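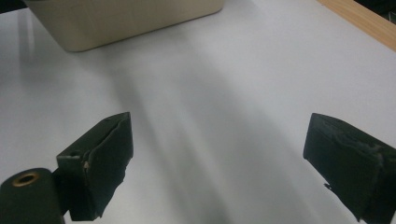

How long should I leave a ladder stand strap on the tree before I change it?

Change the straps every season, also when they look good. Sun and squirrels damage the webbing from the side you do not check. I buy new ones before December and write the year on each strap with a marker. The old ones I cut in pieces, so that no one in the family uses them again by mistake.

Posted in Tree Stands and Saddles, 9 July 2026

My stand is a two-person ladder, 13 feet to the seat, on a maple near Sirneck. The straps have been there for two seasons and the tree is growing, so they are very tight now. Can I only loosen them a little in summer, or must they come off? 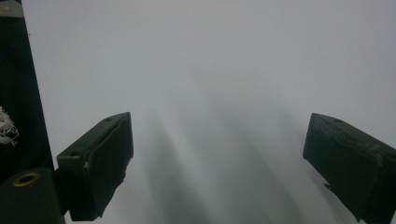 Selim Ekinci

They must come off, in my opinion. I had the same situation on our lease at Kolimham. The bark had started to grow over the ratchet, and when I opened it the strap was cut almost half through where it touched the metal. From the ground it looked fine.

Do it with a second person who holds the ladder, and do not climb when the old strap is the only thing keeping the stand on the tree. I put the new strap at chest height first, then I go up with my harness on the lifeline and change the upper ones. For my stand I need 4 straps. Please read the weight limit in the manual of your stand, because mine is 388 pounds with two people and their gear, and yours can be different.

After the season I take all of them off and keep them dry in the garage.

Yüksel

I leave mine up all year and never had a problem. Just give them a good pull before you climb.

Etard88

Please don't do what the last post says. A pull from the ground tells you nothing about the top strap.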